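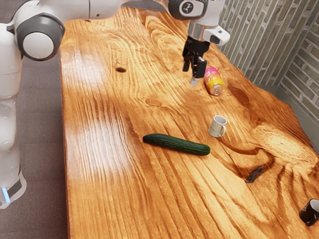 Went to the Kirui open day in May, mainly for the Jistari demo. Review below, typed up on the train so excuse the state of it. Short version – good software, silly price, go and see it before you buy anything.

**What it is**

Jistari is a practice package for tabletop arms. You build a table, put things on it, drive the arm about on screen, then move the whole job over to a real one once you're happy. The demo ran on a big monitor at the front. Real arm was in the next room and had a queue, more on that later.

Celeste Saavedra did the talking. Knows her stuff, doesn't read off slides. 30 minutes promised, nearer an hour by the end, no complaints from me.

**The demo**

Kitchen clutter. Mugs, a drink can, a glass, a cucumber, all on one long wooden table with the white arm reaching over it. Liked that. Every other stand I've been to uses coloured blocks and my lot do not pack coloured blocks.

Best bit was the can. It's on its side and the gripper comes down next to it, fingers pointing straight at the wood. She stopped it there and took questions, which was the right place to stop. How close is too close, what happens if the can rolls, can you tell it to come in from the other side. Yes to the last one, and it's two clicks.

Someone asked about the glass. Clear things are a pain for cameras and she didn't dodge it – said to expect more failed tries with glass than with anything else on there, and to test on your own stuff. Fair.

The black mug tipped over on its side got a question too. Handle or rim? Her answer was "try both and look at the log", which sounds like a brush-off but the log is very readable. Plain words, one line per try.

**Looks**

Very nice. Shiny varnish, knots in the wood, bumps on the cucumber. Table has a wavy edge down one side like something out of a posh café. Does it help? A bit. I do care about reflections because our benches are steel and glare has caught us out before. Could have done with seeing a steel one. Asked, was told it's in the surface list, didnt see it.

The arm's shadow hardly shows though. Hard to judge height over the table without one, from where I was sitting anyway. There may be a setting.

**Set-up**

Had a go myself afterwards on one of the laptops. 17 steps in the quick start sheet and I'd say five of those could go. Step 9 sends you back to step 4. Once you're in it's fine, dragging objects about is easy and the undo works properly (the Briser one we trialled last year would lose your whole table if you undid twice. Still cross).

Importing your own objects – slow. I tried a lunch tub and gave up waiting. Erasto Mwaipopo on the help desk said the laptops were the old ones. Maybe.

**The real arm**

Queue too long. Got two minutes with it. Quiet, smooth, stopped when I pressed stop. Cant say more than that.

**Price**

1,081 pounds a year for one seat. Training day is 300 on top and you'll want it. Bumex is cheaper but the objects look and behave like soap, so you get what you pay for. No monthly option which is daft for small firms. Said so on the feedback form.

**The day itself**

Parking fine. Signs poor, two of us ended up in the loading bay. Coffee good, sandwiches gone by half twelve. Demo room too warm and the back row couldn't read the menus on screen, so sit near the front.

**Good**

- everyday objects, not blocks
- log in plain English
- undo that undoes
- staff who answer the question you asked

**Not so good**

- yearly price only
- slow imports
- quick start sheet needs a rewrite
- hard to judge height

Four out of five for the demo, three for the package until I've tried it with our own tubs and a steel bench. Erasto is sending a trial key, will add to this when it turns up.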